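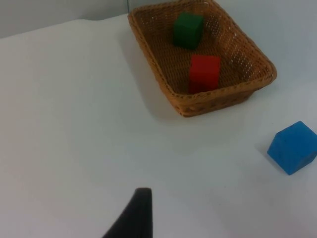
Shalini Rana wrote:

> Our renewal came in last night and the premium went up by 14 percent. We had no claims. The broker at Naqvi says the carrier now wants a certificate of insurance from every subcontractor we use, and anyone who can't supply one gets added to our payroll figure at audit. Has anybody on the list been through this? We use a lot of one-person crews and I doubt half of them carry workers' comp.

Shalini,

We went through it two years ago, with a different broker. The carrier sent an auditor after the policy ended and he asked for the check register and a certificate for each sub we had paid. We were missing three. Those payments were treated as payroll and we got a bill for $663, due in 90 days.

What we do now is hold the first check until the certificate is in. I keep them in a folder by expiration date and look through it at the start of each month. Most of the small crews can get one from their agent the same day. 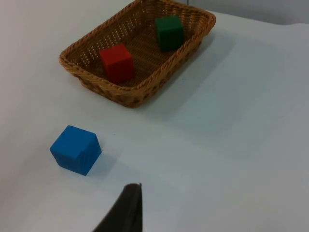 The ones with no employees are harder. In our state a sole proprietor can file an exemption, but our carrier would only accept it along with proof of general liability. Ask Naqvi to put in writing which form they take — ours told us one thing on the phone and the auditor said another.

On the premium itself, check the class codes before you sign. When we moved from Humeo to Kolisar, our office person had been carried over under the installation code. Fixing that saved more than the audit cost us. Kolisar also charges $175 if you change codes after the policy is issued, so do it before.

I can send you the letter we give to new subs if that would help. It's one page and you can change the name at the top.

Pushpa Srivastava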